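The loud computer, the family photos and a very long wet month

I've been putting off this post because I wanted to be able to say the photo project was finished, and it isn't, so you're getting the halfway version. October has been a complete washout where I live. The veggie patch is a pond, the dog refuses to go past the verandah, and I've had more evenings indoors than I know what to do with. So I finally pulled the suitcase down from the top of the wardrobe.

Every family has the suitcase, I reckon. Ours is brown, with one good latch, and it came from the house at Canby when it was sold. It's full of photographs. Some are in those awful sticky-page albums where the glue has gone the colour of weak tea, some are still in the chemist's envelopes with the negatives tucked in the front pocket, and an awful lot are just loose, sliding about with old Christmas cards and a single baby sock. I'd been telling everyone for years that I'd scan them. I said it at two weddings and a funeral. You can only say that sort of thing so many times before people start asking how it's going.

My first idea was to do it in date order, which lasted one evening. Hardly anything has a date on it! My grandmother was a great one for writing on the backs, but what she wrote was "Us at the beach" or "Lovely day", and once, on a picture of an empty paddock, "Where it happened". Where WHAT happened? I've asked around and drawn a blank. It's now my favourite photo in the whole suitcase and I'm getting a print of it for the hallway.

So I gave up on dates and sorted by place instead, on the dining table, in shoebox lids. Canby got the biggest lid. Then there was a lid for the beach shack years, a lid for Tindura, where my grandfather had the job with the railways and they lived in a house on stumps with the dunny at the far end of the yard, and a lid for people in good clothes standing in front of cars. That last one filled up fast. I don't know who half of them are, but they were clearly very proud of the cars.

Then the scanning. I'm using an ordinary flatbed I bought second-hand, and if you're thinking of doing the same, the main thing I'd tell you is to clean the glass far more often than you think you need to. I did a whole lid of Tindura before noticing there was a hair across every single one, in exactly the same place, like a crack in the sky. I redid the lot. I had a bit of a sulk first, and a Milo, and then I redid the lot.

I went back and forth on settings as well. The internet will tell you to scan everything at the highest number the machine can manage, and I did that for a while and the files were enormous and each one took long enough for me to go and hang out a load of washing (under cover, obviously, given the weather). In the end I dropped it down for the ordinary snaps and kept the big setting for the tiny ones. The tiny ones are the gems. There's a contact print not much bigger than a stamp where, when you blow it up, you can read my great-aunt's expression perfectly well, and she is absolutely furious with whoever's holding the camera.

I do all this on the old tower computer in the spare room. It's a great lump of a thing and it sounds like a hairdryer once it's been on for an hour, but it has room for plenty of drives and it doesn't complain about the scanner, where my laptop won't even admit the scanner exists. I've grown quite fond of it. It keeps the room warm.
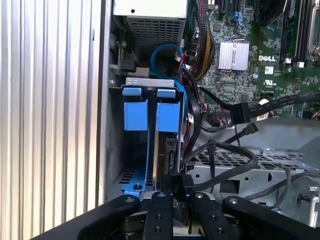
What I didn't have until this month was any kind of sensible backup, and I'm a bit ashamed of that, given that I nag everybody else. I had one folder called PHOTOS, another called PHOTOS NEW, and one called PHOTOS NEW USE THIS ONE, and if you asked me which was the right one I'd have had to go and have a lie down. Now there's one folder on the computer, one copy on a portable drive that lives in the linen press, and another copy that goes to my sister's place every time I visit. She keeps it in the drawer with the takeaway menus. I've asked her to put it somewhere more dignified and she says she knows where it is, thanks.

For naming the files I tried all sorts. I had a go at a cataloguing program called Follus, which has a very pretty screen and wanted me to fill in a form with so many boxes for every picture that I'd have been at it until I was ninety. It might be brilliant for a museum. I've gone with place, then whoever's in it, then a number, and if I don't know who's in it I write "mystery" and move along. There's a lot of mystery. As of last night the folder says 2,201 files, though that includes the backs, because I scan any back that has writing on it. Please scan the backs! I know it doubles the work. But the handwriting is half the pleasure, and my grandmother's capital L is a thing of beauty, with a loop on it you could hang a coat from.

The best find so far came out of an album I nearly didn't bother with, one of the sticky ones, mostly out-of-focus flowers. Tucked behind the last page was an envelope from the Laskowska studio, a portrait place that used to be up the stairs over a shoe shop. Inside were 9 proofs from a single sitting. It's my mum at perhaps four or five years old, in a smocked dress she has described to me many times as "the itchy one", and in every proof she's a little more fed up than in the one before. In the first she's smiling nicely with her hands in her lap. By the middle of the set she's slid down so far that the collar is up around her ears. In the last one you can see only the top of her head and somebody's hand coming in to haul her upright.

The family story was always that the studio had ruined the portrait and that's why there wasn't one on the wall. I rang Mum and described the proofs to her down the phone and she laughed so much she had to put me on the bench and go and find a tissue. She's known all along, of course. She'd just let the studio take the blame for it.

That phone call has changed how I'm doing the rest, a bit. I'd been thinking of it as a job to get through, so many per night, lid by lid. Now I do a handful, and if something turns up that I can't place I send it to Mum and wait for her to ring back, and we'll often get a good hour out of one picture. She told me the Tindura house had a bath in the kitchen with a lid on it, and the lid was the kitchen table, so if you wanted a bath you had to wait for everyone to finish tea. I'm well into my forties and I had never once heard about the bath table! There's a photo of it, too. I'd named it "Tindura table mystery".

It's slower this way, and the suitcase is still more than half full. I've pulled out roughly nothing to throw away, despite all my big talk about being ruthless. I did make myself put aside the photographs of the sunset at the shack, of which there are so many, nearly all taken from the same step, nearly all black with an orange smear. I was going to bin them. Then I laid a few out and you can see the tree by the fence getting taller from one to the next, so back in the lid they went.

Things I still have to sort out: slides. There's a tin of them, 200 going by what's pencilled on the label, and my scanner doesn't do slides. I can borrow a gadget from the library, apparently, but there's a waiting list and I'm told the last person kept it all winter. There's also a reel of film with no label at all, which I'm too frightened to unroll. If any of you have had old home movie film transferred and were happy with how it came back, would you leave me a comment with what you paid and whether they returned the reel? I'd rather hear it from someone who's done it than go by the ads.

And if you grew up anywhere near Canby and recognise the phrase "where it happened", please, please get in touch. It's a flat paddock with a gate on the left and one fence post leaning over. I'll post the scan next time, once Mum's had another look at it.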